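**For release October 4, 2021**

# Rozīte opens its second snack shop, and yes, the pea shelf is bigger

Hi, I'm Linnea Lindholm, and I run Rozīte with my business partner Nuanchan Srithong. We sell crackers, peas, nuts, seaweed and other small crunchy things from all over, mostly one packet at a time. As of this week we have two places to do it in! The new shop is on Brorlow Street, next to the shoe repair, in what used to be the Beno card store. If you bought birthday candles there as a kid, the front door still sticks the same way.

We signed the lease in June and thought we'd be open by the end of the month (ha). The floor had other plans. Nuanchan learned to lay tile, I learned to stay out of her way, and the old card racks got sanded down and turned into shelving. They're a little too shallow for family-size bags but just right for single packs, and single packs are most of what we sell anyway.

The idea is the same one we started with at a market table 7 years ago. You shouldn't have to buy a giant bag of something you've never tasted. Pick up one, see if you like it, come back for more. People mix plain things with loud things, and I'm all for it - a soda cracker between two spicy snacks is a very good friend.

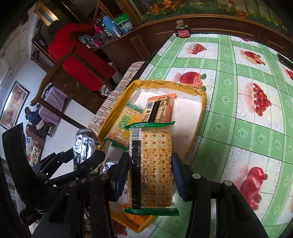 *A square soda cracker, wrapped on its own.*

A few practical bits for anyone writing this up. The new shop is 4,000 square feet, but most of that is storage and packing space for both locations, so please don't picture a supermarket. The front room has 16 bins you can mix from, plus a wall of packets sorted by flavor instead of by country. That was Nuanchan's call and we argued over it for weeks. She was right, mostly. I still say seaweed deserves its own wall.

Flavor sorting means garlic finally gets a proper home. Garlic peanuts, garlic chips, garlic broad beans and the garlic green peas, which sell faster than anything else we carry and which I eat at my desk more than I should.

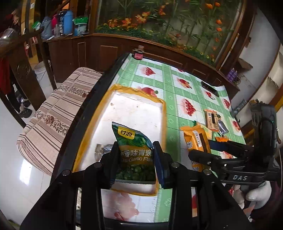
Maribel Montoya told us the peas are the only snack her whole house agrees on, and that she'd like them moved closer to the register so she can stop pretending she came in for anything else. We're thinking about it, Maribel.

Opening week runs 5 days, with free tastings every afternoon from three until we run out. Saranya D'Souza will be pouring tea, and Dzintra Kazlauskienė is bringing her caraway rye crisps, which we'll stock from now on in both shops. Our new order cards, printed by Nulteo, will be at the counter. Fill one out if there's a snack you miss and can't find, and we'll try to track it down. No promises on anything frozen.

The original shop stays open with its usual hours, and store credit works at either place. Press folks are welcome any morning before we open - just knock hard, I'll probably be in the back with the boxes.

**Contact:** Linnea Lindholm, Rozīte, Brorlow Street shop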